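Paden small-toy packing set - README

Version 2 of the notes. The first version promised more than the listing could deliver, so most of it has been cut.

The set covers small toys and novelty items being sorted into open cardboard boxes on a bed. The inventory has 721 entries. Of those, 600 have a category label I would defend. The rest were labeled from the shape of the thing and whatever the packaging claimed, and I have my doubts about plenty of them.

Bagged items are their own headache. A clear zip-top bag shows you what is inside and still leaves you guessing what it is for. The lavender-purple figure with the two white rings went through three categories before it was parked under "soft-looking, bagged".

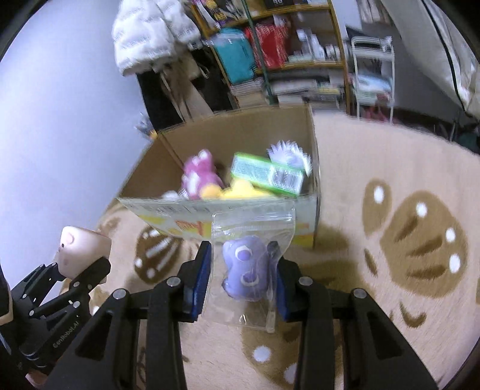 Category: soft and soft-looking toys

Covers anything plush-like, squeezable or rounded enough that a packer would treat it that way. I don't trust "plush" as a label unless somebody has handled the item, so the tag is plush_like throughout. Pink is overrepresented. Magenta-pink and pale pink are recorded as separate colors, and I would not build anything on the difference.

The pale pink block-shaped toy with the raised oval is filed here too. Ngata, the older list this one grew out of, had no place for block shapes and dropped them into "misc", where they were never seen again.

Category: cups and containers

Short list, 18 entries. An animal face does not make a cup a toy, whatever the Prondance naming sheet says. If it has a rim and a flat base, it goes under cups. Ears and a snout go in the notes field. Brown oval eyes are noted as "eyes, brown" with no attempt at a species unless the snout settles it, and on the pig cup it does.
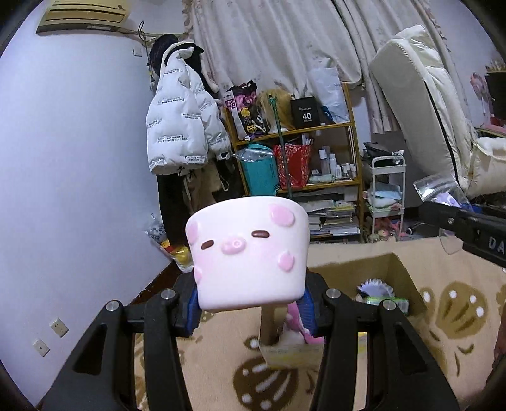 Can I use the box an item is packed in as a stand-in for its category?

Only if you are happy being wrong a lot. Items went into whichever box had room, and soft toys share space with things that are not soft at all. Use the category column and check the notes field before merging anything.

Known problems

- Printed lettering on cartons was not transcribed when it was blurred. An empty text field does not mean a plain box.
- Item size is small, medium or large by eye. Do not convert it to inches.
- Kisex tags (the old short codes) are still in column 2. They are kept for matching against Ngata and should be ignored otherwise.
- Duplicates exist - the same toy bagged and unbagged gets two rows, and they are not linked.

Corrections are welcome if they come with the row number. Last edited in June.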